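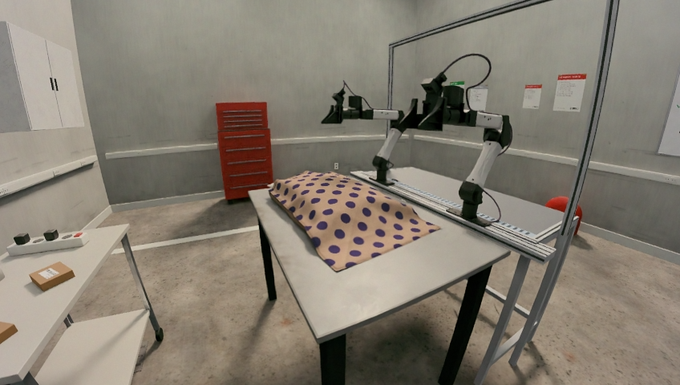
Shop Dehumidifiers Heaters Fans Spares Trade Contact

Equipment / Dehumidifiers / Colombo 20

Last updated: June

Colombo 20 compressor dehumidifier

The maker is Larkau, the name is Colombo, and the 20 is for 20 litres a day. We will start with that number as it is the one most people buy on, and we don't think much of it.

Twenty litres is what the machine pulls out of the air in a test room kept very warm and very damp. Your back bedroom in winter is neither. We ran ours in the stock room at Clondden, which is a brick building with a slate roof and one outside wall that has never been right, and the most it collected in a day was nearer a third of that. This is normal. Every compressor machine we have sold falls well short of the number on the box, and the ones with the biggest numbers tend to fall shortest. If you want to compare two machines, look for the figure given at a cooler temperature. Larkau prints one, in small type near the back of the manual, and we give them some credit for printing it at all.

What it does well

It is a plain machine and it dries a room. The humidistat is a dial with a proper off position, so if the power goes and comes back the machine starts up again on its own. You would be surprised how many dearer ones sit there waiting for a button to be pressed while the cellar gets wet. The hose outlet is at the back, takes ordinary garden hose with the fitting supplied, and has not leaked on us so far. The filter slides out from the side without tools and can be rinsed under the tap.

The castors are good on hard floors. On carpet they are poor, and the handle is too low for anyone tall to pull it comfortably.

What we are less sure about

Laundry mode. It runs the fan flat out and ignores the dial. That is all it does. You can get the same result by turning the dial to the bottom and the fan to high, and you will not then forget to switch it off. The brochure says it dries a full load "in no time". Ottavio Vitale in our workshop hung up a wet load of towels and bedding in the small office with the door shut and came back after lunch, and then again before we closed. The sheets were dry by then. The towels were not.

The ioniser. We have no idea whether it does anything. Larkau could not tell us either when we asked, or at least they sent us the brochure again. It can be switched off and we leave it off.

"Whisper quiet". No. On low it is about as loud as a fridge, and on high you will turn the television up. The compressor gives a thump when it stops, which on floorboards can be heard downstairs. A square of rubber mat under it helps a good deal. Don't put it in a room where somebody is trying to sleep, whatever the box says.

The app. There is a version with an app. We don't stock it.

Running cost

The brochure gives a cost per day which assumes the machine is switched off for much of that day. In a damp house, for the first couple of weeks, it won't be. It will run nearly all the time while the walls and furniture give up their water, and then it will start to cut in and out. Plan on a high bill at first and a modest one after. If it has been going for a month and never cuts out, you have water coming in from somewhere, and a bigger dehumidifier is the wrong thing to spend money on — look at the gutters first, then the pointing.

We say this to people at the counter and some of them go away without buying anything. Nives Parisi came back to tell us hers had been a blocked downpipe. She did buy a filter for her old machine.

Where it will not work

Below 15 degrees it slows down noticeably. In an unheated garage in January the coil ices up and the machine spends much of its time defrosting itself. The manual calls this "intelligent defrost". For cold places you want a desiccant type, and the one we would point you to is the Mukar, which costs more to run and is uglier but carries on working when there is frost on the inside of the window.

Specification

Stated extraction: 20 litres a day (see above)
Tank: smaller than we would like, stops the machine when full
Drain: tank or hose
Humidistat: dial
Restart after power cut: yes
Filter: washable, spares kept
Colour: white, goes cream
Weight: two hands needed on stairs
Guarantee: two years, through us

Price

699 delivered, or collect from the shop. Larkau also lists an "annual care pack" at 73, consisting of one filter and a bottle of coil cleaner. Buy the filter on its own when you need it. A soft brush does for the coil.

Questions we get asked

Will it get rid of mould? It will slow down new growth. The mould already on the wall has to be cleaned off by you.

Can I drink the water? Please don't. It is all right for the iron, although Benedetta Gatti on the parts desk says she wouldn't put it in hers.

Can it lie on its side in the car? Better upright. If it has been lying down, stand it up and leave it until the next day before you switch it on.

For spares ask for Benedetta. For repairs, or to argue about the extraction figures, ask for Ottavio, mornings only.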